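Running a Hand-Held Gripper Station at an Open Day

The procedure below was written for the Cenden open day in July and assumes one bench, one host and groups of 6 visitors.

1. Clear the working half of the bench. Keep cables over the side.

2. Check both finger pads on each gripper. Replace or tape any that slip under light pressure.

3. Start a new recording for each visitor. We cap them at 240 seconds – longer files slow the playback screen.

4. Demonstrate one grasp on a soft item. Close slowly and stop at first contact.

5. Hand over the gripper. Ask the visitor to approach with the fingers open and upright.

6. Save the file before the next person steps up. Disk space for the day: 900 GB.

Gripper fingers over the bench, first open over bare wood, then at a camouflage glove:

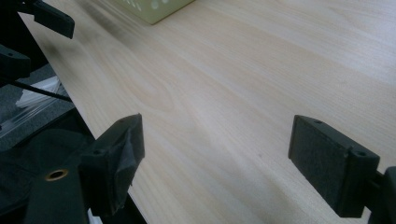
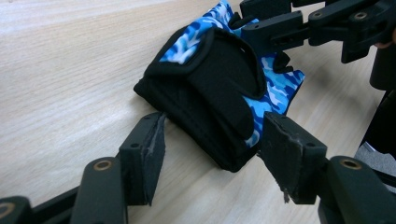 Kálmán Pap commented that 240 seconds was too long for his groups at Stomico, where the line kept backing up, and that he would set the cap at half that and let people come around twice.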